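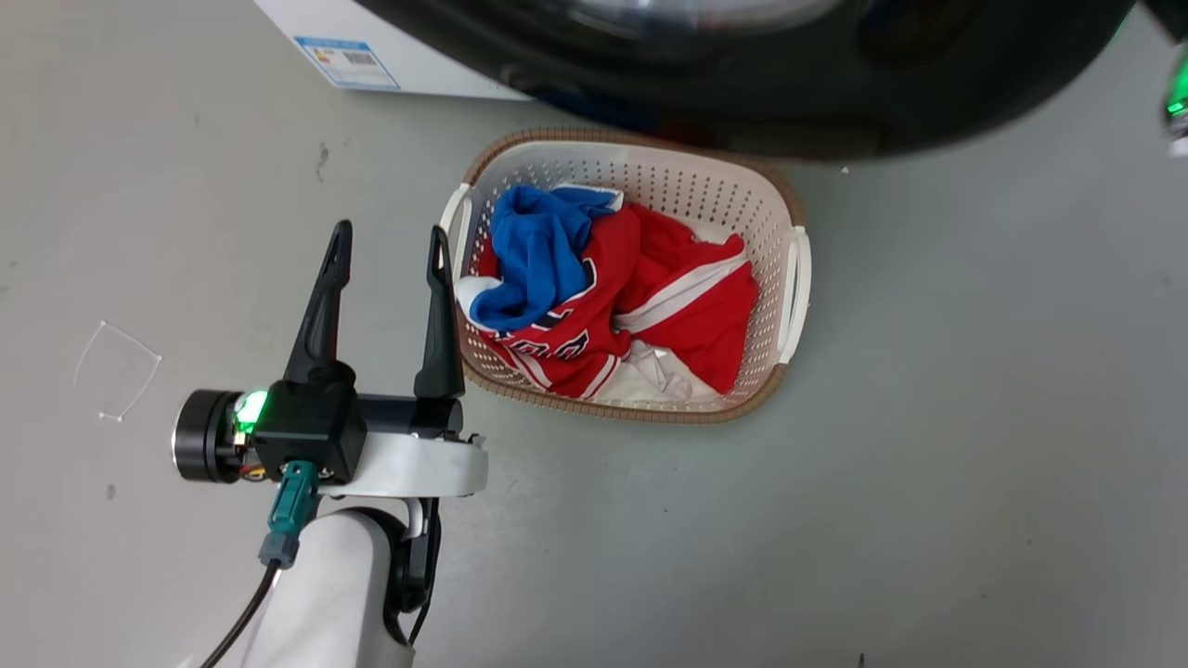
September, Thursday, gripper comparison, day 2

Swapped the Flelletton fingers off the left arm before lunch and put the Flirnano parallel set back on. Same mounting plate, same four screws. Green LED came up on the second power cycle. First time it hung in init, same as Tuesday's log, so add that to the list for the firmware ticket.

Task is the laundry basket on the floor, arm reaching down from the side, fingers open before the approach. Load today is the red jersey on top, blue garment in the corner, white cloth underneath. Keep this load for the rest of the week so the numbers line up.

Settings
Controller: McIver, position mode, 50 Hz
Force limit: 83 percent
Head camera only, wrist camera off
Basket position: tape marks, long side across

Morning block was Flelletton (wide pads). Afternoon was Flirnano (narrow fingers). 324 grasp attempts logged between the two, counting the aborted ones. I have not split out the aborts yet.

Notes on the wide pads. They hold the jersey well once they have it. Trouble is getting in near the rim. The outer pad lands on the rim and the controller reads contact and closes on nothing. Raising the contact threshold fixed that and then it shoved the basket off the marks. Went back to the original threshold.

Notes on the narrow fingers. Much easier next to the rim. The pointed tip gets under a fold without pushing the whole pile down. It does slip on the jersey when it only has one layer. Two layers is fine. The blue one came up clean most times, except when the white edging was the only thing between the fingers.

Handles: tried dragging the basket by the left handle with the narrow set. Works at low speed. At normal speed the wrist faults on torque. Not pursuing this until Flametti sends the revised limits file.

Cable: the teal connector under the gripper body needs strain relief. At full wrist roll the cable goes tight before the joint reaches its stop. I limited roll in the config for now. Please don't clear that override when you pull the branch.

Camera: head view loses the tip of a finger when it goes inside the basket, so the depth estimate jumps. Filtering over 576 ms hides the jump but makes the close late. Shorter window tomorrow, and try the wrist camera again if the driver builds.

To do
- split aborts from misses in the log
- strain relief, then remove roll limit
- rubber sleeve on the narrow fingers, rerun single layer grasps
- repeat wide pads with the basket turned 90 degrees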